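Skundley Tables: the gallery

Napaporn Bunnag and Dušan Yordanov run Skundley from a unit behind the old seed merchant's. They build and refinish tables for cafés, canteens, workshops and a few private kitchens. The notes here follow the work over the past year, with the newest at the end. Some jobs only have a line or two because that is all there was to say. Click on any heading for the larger version where there is one.

Prices are not listed. Ask, and please give the size of your room and the width of the narrowest door on the way in.

The Jerkska counter

A long counter top for the Jerkska coffee bar, in oak, with a waterfall end on the street side. The customer wanted the knots kept. We filled the two deep ones with black resin and left the others alone.

Jerkska, the other side

Staff side of the same counter. The cut-out is for the knock-out drawer. It was moved 60 mm to the left after the first fitting so the drawer would clear the grinder.

Rungrueang canteen

The first delivery for the Rungrueang staff canteen, June. Beech tops, steel legs, rounded corners. They are bolted through and the feet adjust by hand.

The floor at Rungrueang slopes to a drain near the serving hatch. Tables nearest the hatch have a longer foot on one side. If you move them, turn them the same way round again or they will rock.

Sample boards

Offcuts with five finishes, from raw on the left to hard wax oil on the right. Customers tend to choose from the middle. These boards go out on loan, and we would like the ash one back.

Job 2204

A kitchen table for a family in a terraced house. It went in through the front window because of the stairs. The top is one piece, 1000 mm wide, and the legs come off with a single bolt each.

Job 2204, underside

Expansion slots in the cross battens. A solid top gets wider and narrower through the year and has to be allowed to do it. Screwing it down tight is the usual reason a top splits.

Strip tops

Most of what we are asked for now is butcher-block, made up from narrow strips glued side by side. It stays flatter than wide boards and a scratch can be sanded out without the patch showing much. Maple is the palest we use. It goes more yellow with oil and again with age, so a new top will look lighter than its neighbour for the first year or so.

Where a top sits inside a metal surround we leave a small gap all the way round. Crumbs get into it. A plastic card run along the join clears most of them.
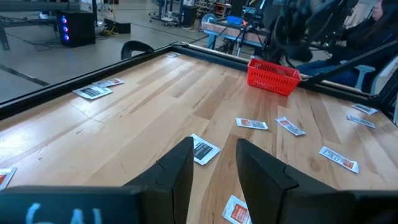

Maple strip top with black aluminium rails, and small packets left out across it.

The honey and tan strips come from the same batch of boards. We do not sort them by colour unless asked. Sorted tops look tidy in the workshop and a bit flat once they are in a room, and mixed strips hide small marks better.

Small flat things such as sachets are hard to pick up off a smooth oiled surface, which is a complaint we have had from more than one café. Slide them to an edge with the side of the hand. On a table with a raised edge, keep them in a dish. Anything with ketchup or vinegar in it should be wiped up the same day, and a split packet left overnight can leave a pale mark in the oil.

Zunanach reading room

Three tables for the Zunanach reading room, in ash, with a linoleum inlay. The linoleum is dark green and takes fingerprints for the first few weeks. After that it settles down.

Zunanach, detail of the edge

The edging is solid ash, glued on before the linoleum was laid and then trimmed flush. The corners are mitred. One of them opened slightly over the winter and Dušan went back and closed it.

Repairs

A pine table brought in with a burn from a hot pan. The mark went deeper than it looked and we took 3 mm off the whole top to get under it. The owner asked us to leave the old pen marks on the apron, so those are still there.

Repairs, again

Drawer runners on a sideboard. The old ones had worn to a slope and the drawer dropped as it was pulled. The new ones are beech, rubbed with candle wax.

The drying rack

Tops rest here between coats of oil, on pins, so that air gets at both faces. Napaporn built it from the crates the last sander came in. It holds more than it looks as if it should.

The workshop floor

Taken before the new extraction was put in. The saw has since moved to the back wall and the bench with the vice is under the window.

Looking after a top

Wipe it with a damp cloth and dry it afterwards. Do not leave a wet cloth lying on it. Washing-up liquid is fine in small amounts, but not scouring powder or bleach.

Oil it when water stops beading on the surface. For a kitchen this may be twice a year, and for a café it may be every other month. Put the oil on thinly, leave it for twenty minutes and wipe off everything that has not gone in. Rags used with oil can heat up and catch fire if they are left in a heap, so lay them out flat outside to dry before they go in the bin.

Rings from cups usually come out with a fine pad and a little oil, worked along the grain. If they do not, send us a picture by email before trying anything stronger.

Metal rails need nothing more than a dry duster. If a rail works loose, tighten the bolts at the corners first and then the ones along the side.

Visits

The workshop is open from ten in the morning, and it is best to ring first. There is parking for one van. Sample boards can be posted if you cover the return.

Back to top
Older work
Contact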